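Hiner Tabletop Gripper Kit: Frequently Asked Questions
Answers by Jolanta Kaczmarczyk, customer support, Bamavico
Last updated Apr 5, 2025

What is included in the kit?
The kit contains the Hiner gripper with two curved fingers, the wrist camera with its bracket, one fixed camera with a clamp, and the cables. The arm is not included. If you already own a Durrani arm, the adapter plate is in the same carton. For other arms, please write to us before you order.

Which objects are good for a first test?
We advise to begin with something small, light and in a strong color. A toy car is a very good choice. Put it on the counter next to a bigger object and check that the fixed camera shows both of them well. 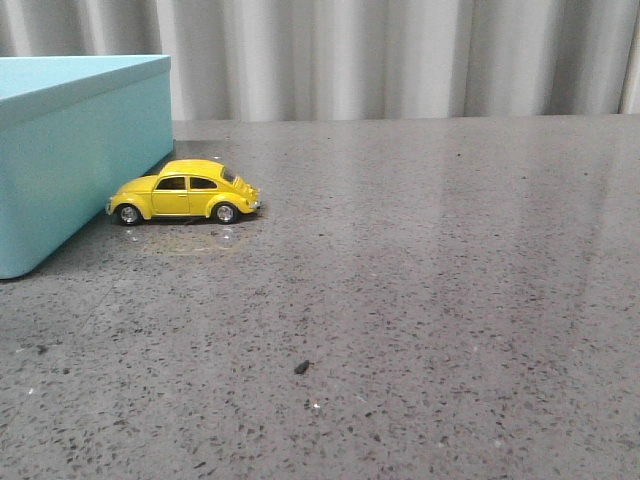
Yellow toy car beside a light blue box, view from the fixed camera.

Does my countertop need a special mat?
No. Many customers work directly on stone or on a kitchen counter. A polished surface can reflect the light of the window, and a wide pale band then appears in the picture. Usually this makes no difficulty. If it covers the place where you put your objects, move the fixed camera a little to the side or close the curtain more.

Should I wipe the surface first?
Yes, please. Small crumbs are easy to see in the fixed view, and the software can mark them as objects. You may raise the minimum object size in the settings, but a cloth is quicker.

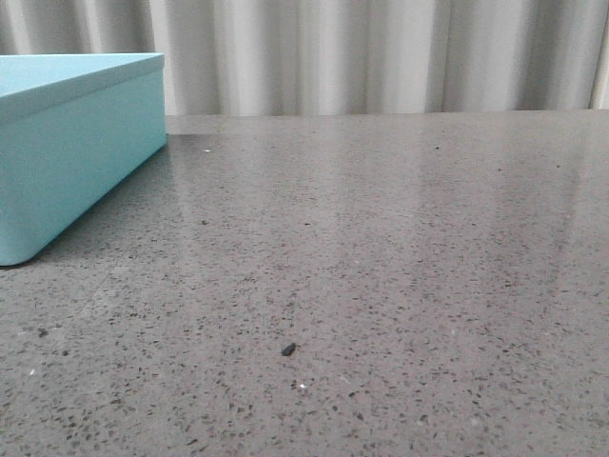
How do I know that the wrist camera is mounted correctly?
Close the gripper and look at the live view. Both fingers should come up from the bottom edge, near the middle, with only a narrow gap between the tips. If you see one finger much more than the other, loosen the 2 screws of the bracket and turn it slowly.

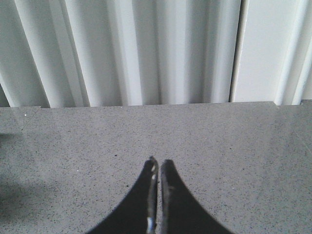 The black finish on my finger is worn at the inner edge. Is it a defect?
No, it is normal use and the grip is not changed by it. A spare pair of fingers can be ordered under part number 264.

How near should the fingers be before I start a grasp?
For a small car, bring the tips down to one end of it, as at the rear bumper in this wrist view, and stop there to check the position.

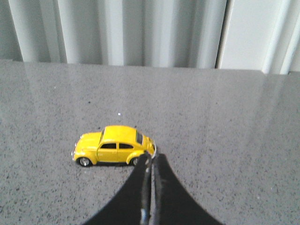
Then open the fingers, lower the arm slowly and close at low force. Our trainer Taras Tkachuk recommends 3 slow trials before you save the motion in Fevov, the control program.

Can I return the kit?
Yes, if all parts are in the carton. Please keep the foam.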